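**Plorow bench arm, trial kit: safety walk-through before we say yes or no**

Filled in by Biljana Golob, 15/03/2018, with remarks from Waraporn Wannasri

I've kept our usual form, but do read the comments too, as a tick on its own tells you very little about a kit like this one.

- [x] **Sleeve and cables.** The gray sleeve is sound. I'm less happy with the cables, which loop out far enough to catch a rack if someone sets one down carelessly. Waraporn would like clips, and so would I.
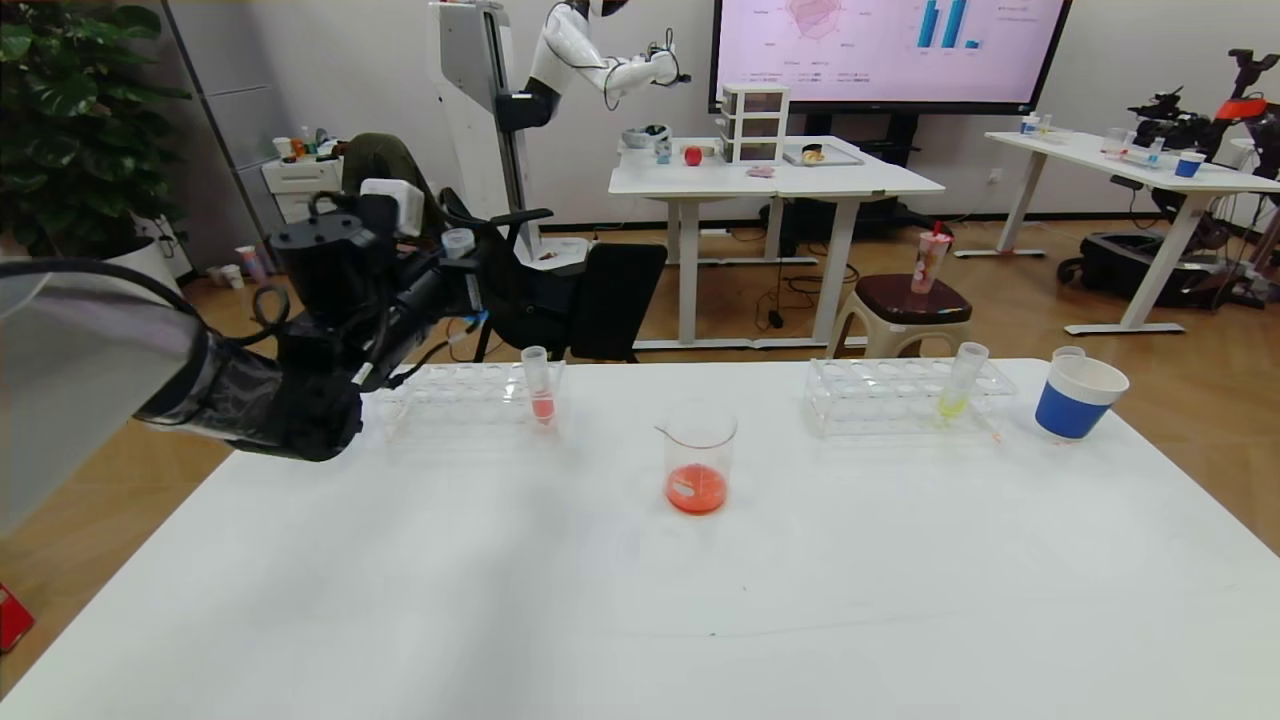 - [x] **Stop button.** Pressed 2 times with the arm moving, and it stopped both times. Please keep it on the operator's side of the table, wherever that happens to be.

- [ ] **Grip on plastic tubes.** No cracks so far, but Plorow's sheet allows 300 cycles before the fingers need looking at, and we're nowhere near that yet. Left open until June.
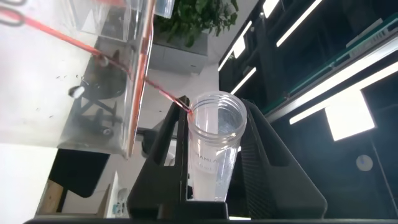
- [x] **Finger fasteners.** All snug by hand. Marichka Demchenko asked for a dab of marking paint on each one so we can spot a loose screw at a glance, and I think that's a lovely idea!

- [x] **Table surface.** Wipe it down before every run and leave the area in front of the arm clear. 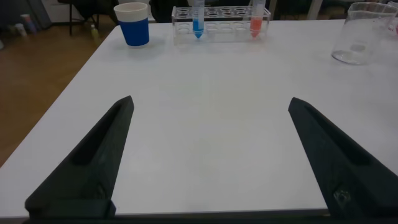
- [ ] **Drinks and cups.** I know, I know, I bring this up every time (and I like my tea as much as anybody), but drinks belong well away from the racks.

- [x] **Pouring.** Colored water only during the trial, please, and go slowly. The tube wants to be well over the beaker before it tips. 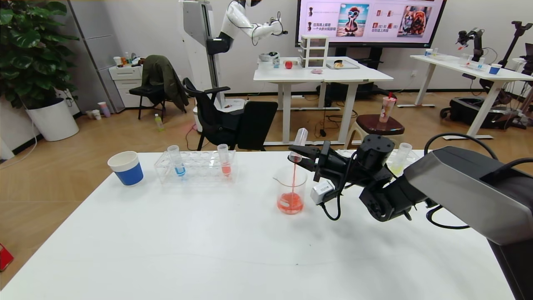 - [ ] **Price and service.** The yearly visit is quoted at some 2,000, parts not included. Amna Arain is asking Plorow what happens if we skip a year, and I'll add their answer to this form when she has it.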